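Lalach Home Technology Circle
Minutes of the June meeting
Held in the upstairs room at Grisari, 7.30 pm

Present: 33 members, including four from the Bindia group, who were made very welcome. Apologies were taken at the door and are on the sheet.

1. Minutes of the last meeting

Agreed, with one correction. Under "Stairlifts", the talk was on servicing and not on buying, and the heading should read "Looking after a stairlift". The chair signed the corrected copy.

2. Matters arising

The projector bulb has been replaced and was in use tonight. The picture is much brighter, although the fan is louder than the old one and people at the back asked for the talk to be repeated once or twice.

The question about borrowing the Bindia group's hearing loop is still open. They are happy to lend it but need it back for their own evenings, and the two calendars have not yet been laid side by side. Carried forward.

3. Report on the visit to the robot demonstration at Lalach

This took up most of the evening and the chair let it run. Those who went had plenty to say, and those who could not go had plenty to ask.

The demonstration was put on by the Kamolrat team, who have been trying out household jobs with a robot in a furnished living room. We went in two parties, each with a 30-minute turn, and had tea in the hallway between. The first party overran (our fault entirely, we would not stop asking questions) and the second party were very good about it.

What pleased people from the start was that the room is a proper sitting room. Several of us had expected a bare workshop with tape on the floor. There is a damask suite, a big patterned rug, a long polished coffee table with curved legs and a tall dark cabinet with glass doors, so the machine has to manage among the sort of furniture many of us grew up with. One member said it was the image of her aunt's front room, down to the cushions. 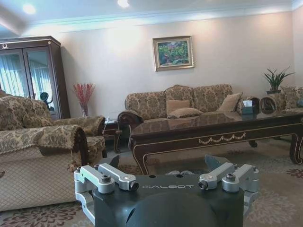
The team began with the job they call "floor first". The robot is asked to look for small bits on the rug, pick them up and put them in the wastebasket. It sounds like nothing, but for anyone who has trouble bending it is the job that gets left, and there was a real murmur of approval when the first piece was lifted. The gripper comes down slowly, stops, seems to think about it, then closes. It is slower than a person. Nobody in our party minded, and one or two said they would sooner have it slow.

It did not get everything. A scrap near one of the floral medallions was missed twice and picked up at the third go. The team were quite open about this and explained that a busy pattern makes it harder for the robot to tell what is lying on the rug from what is woven into it. They have kept a log of every attempt in that room, 264 of them by the time of our visit, and they showed us the pages with the failures as readily as the others. Members thought well of them for that.

The second job was at the coffee table. The top has a high polish, and the sofa cushions show in it quite clearly. We were told that reflections had been a nuisance in the early weeks, with the arm setting off towards a cushion that was only a reflection. (Laughter, then and tonight.) For our visit the robot was asked to take a tissue from the box and hold it out to whoever was sitting nearest. It pulled out two together the first time and one the second. The member who received the tissue has kept it.

The third job was tidying cushions on the sofa. This was the favourite of both parties. The arm took hold of a corner, lifted, and let the cushion down again more or less upright – a bit of a slump to one side, but no worse than most of us manage. Each party was allowed to choose a cushion for it to try.

Members then raised the following points, which are set down in the order they came up.

Noise. Quieter than expected. There is a hum while it travels and a soft click from the gripper. You could hold a conversation over it, and we did.

Size. It needs a clear path. The space between the armchairs and the table was enough, but a member with a narrow flat measured it by eye and did not think hers would do. The team agreed that small rooms are a weak spot at present.

Pets. Not tried yet. The team would like to, with a calm dog. Three calm dogs were offered on the spot.

Stopping it. There is a stop button on the body and another on a handset, and every visitor was invited to press one. It halts at once and holds whatever it has. One member asked what happens if it is holding a full cup when you stop it, and the answer was that they do not give it full cups.

The cameras. There was a longer discussion about this. The robot has a small camera down by the gripper and the team put its view up on a screen in the hallway, so that people waiting with their tea could follow along. Most of us found this the best part of the afternoon, as you see the fingers and the furniture together and begin to understand why it hesitates. A member asked who would be able to see such pictures if the robot were in her own home. The team said that in the Lalach room everything is kept, as that is what the room is for, and that a robot in a private home would need a different arrangement which has not been settled. It was felt that this was a straight answer, and that we should ask again next year.

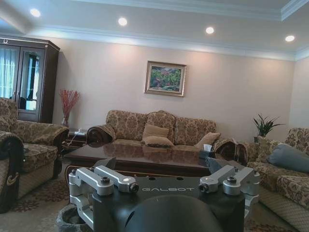 The Lalach living room from the gripper camera, with the coffee table and sofa ahead.

Hands. Two members with arthritis were particularly interested in the gripper itself. The fingers sit on paired metal links, and with the power off we were allowed to move them gently and feel how they travel. One of the two said she understood her own kitchen tongs better afterwards. There was talk about whether it could manage a jar lid. It cannot, yet, but the team wrote the question down.

Cost. The team do not sell anything and would not guess at a price. They said so at the beginning and stuck to it when pressed.

The general feeling was very warm. A member who had gone along expecting to be bored said she had talked about it all the way home and again at breakfast. Another, who worked for many years as a home help, said she had watched closely for anything that would frighten a person living alone. She had found one thing, when the arm swung round faster than it had been going, and she told the team. They ran that movement again for her at a lower speed and asked which she preferred. She was pleased to be asked.

A member who did not enjoy the visit wished this to be recorded too. He found the waiting long and would rather have had a talk with slides. He did praise the tea.

It was agreed to send a letter of thanks to the Kamolrat team with our points about the fast swing, the jar lids and the narrow rooms. The secretary to draft.

4. The team's open day

The Kamolrat team are holding an open day at the same room and have asked whether our Circle would like to help with it. They would like a few people who have already seen the robot to greet visitors in the hallway and talk to them in ordinary words while they wait. Sessions would be for 10 visitors at a time.

This was taken up with great keenness and more hands went up than there are places. It was agreed to draw names from the tea tin, which was done before the end of the meeting, and the list is pinned inside the cupboard door. Anyone drawn who finds they cannot come should tell the secretary so that the next name can be moved up.

Points for helpers: the hallway has only two chairs, so bring a folding one if you have it. The front step is steep. Bags and sticks should be left on the hallway side, as the robot's path needs to stay clear. Please do not promise visitors that it can do things we have not seen it do.

The Bindia members asked whether their group could visit as a party on another date. The secretary will pass this on with the letter.

5. Lift to Lalach

There was some confusion last time about where the minibus stops. It stops by the chapel gate and not at the shops. Those who waited at the shops had a pleasant walk but missed the first ten minutes. A note will go round with the times.

6. Library box

The book on home wiring is back. The large-print guide to video calls is still out and has been since spring. If it is on your shelf, please look.

7. Any other business

A member has a bread machine to give away, working, paddle slightly worn.

A request for a talk on doorbells with cameras, following on from the discussion under item 3. Several people seconded it. To be put on the list for the autumn.

The window nearest the kitchen is sticking again, and Grisari have been told.

8. Next meeting

Same room, 7.30 pm. The subject is heating controls, so please bring the instructions for yours if you can find them. The letter to the Kamolrat team will be read out before it is posted.

The meeting closed at 9.20 pm.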